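Shop > Storage and Tidying > Cables and Leads > Nornix Wrap Roll

Nornix Wrap Roll, 5 m, with labels (item 817)

December, by Úna Cullinane

We have stocked the Nornix Wrap Roll since the shop was half the size it is now, and it is still the thing I press on friends when they come round to help us move a telly. It's a long strip of soft hook-and-loop tape on a card core, hooks on one face and loops on the other, so it sticks to itself and to nothing else. You cut off as much as you want, wrap it round the lead, press it down and you're done. Then you can undo it and use it again next week on something completely different!

Each roll is 5 metres long and comes with a sheet of 100 small write-on labels. I use a finger's length for a phone charger and a hand's length for an extension lead, and at that rate a roll goes a very long way. Ordinary kitchen scissors cut it cleanly and the ends don't fray.

The maker rates it for 3,000 openings. I can't say I've tested that, but the strip on my own hoover flex has been on and off every weekend for years and still grips as well as it did (it has picked up a fair bit of dog hair, which comes out with an old toothbrush).

Where it really shines is the drawer. You know the one. Chargers for phones long gone, a scart lead, two kettle leads, something with a round plug that might belong to the keyboard in the loft. Tip the lot out on a worktop or table and pull one end free at a time. Don't tug at the middle, it only tightens things up. Coil each lead loosely as it comes out, wrap it, label it, and put it to one side before you start on the next.

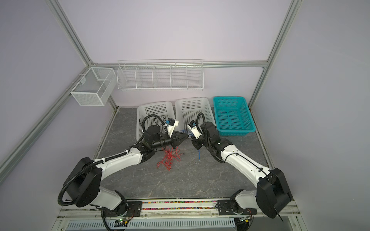 Cables in a tangle on a grey marble-patterned surface.

The labels are better than I expected. They fold over the lead and stick back on themselves like a little flag, with room for two or three words on each side. Biro smudges for the first minute or so, and a fine permanent pen doesn't. I write what the lead is for on one side and the room it lives in on the other -- "printer" and "back bedroom", that sort of thing. They peel off without leaving much behind, though on a very old rubber flex you may need a drop of washing-up liquid to shift the last of the glue.

A word about coiling. Most leads have a curl in them already from how they were packed, and if you follow that curl they lie flat and behave. Please don't wind them round your elbow! It puts a twist in every turn and the lead remembers it for ever. Big loose loops, about the size of a side plate for thin leads and a dinner plate for thick ones, with the wrap at the end nearest the plug.

The tape is also lovely for jobs that have nothing to do with leads. Customers have told us about tomato canes, rolled-up yoga mats, a bundle of fishing rods and the legs of a folding clothes airer. Mogens Bisgaard, who buys them from us by the box, uses short lengths to hold his sheet music folders shut in the wind when his band plays outdoors. I tie up the Christmas lights with it, which has cut our yearly row about the Christmas lights down to almost nothing.

It isn't meant for carrying weight, so please don't hang anything heavy from it, and keep it away from cooker flexes or anything else that gets hot. Always switch off and unplug before you start sorting. An extension lead on a drum should be fully unwound in use, wrap or no wrap.

Details

Length: 5 m
Colours: black, slate, moss green, or bright orange
In the pack: one roll, 100 write-on labels
Rated for: 3,000 openings
Washing: cool hand wash, pressed shut so it doesn't grab everything else in the bowl
Item number: 817

Orange is the one to get for garden leads -- you'll see it in long grass. Moss green is back after a long gap and I'm very pleased, it looks smart on a brown flex and all but disappears along a skirting board.

Goes well with

Kaduvov lidded box, medium. Takes a good drawerful of wrapped leads standing on edge, so you can read the labels from the top.
Wusus stick-on clips. For running a single lead along the back of a desk.

Cut lengths can't be returned, but an unopened roll can come back to us at any time with the receipt. Senan Fahy on the counter will happily snip you a bit from the shop roll to try at home first.

Ó Néill Household and Hardware | Contact us | © Ó Néill, all rights reserved | Back to top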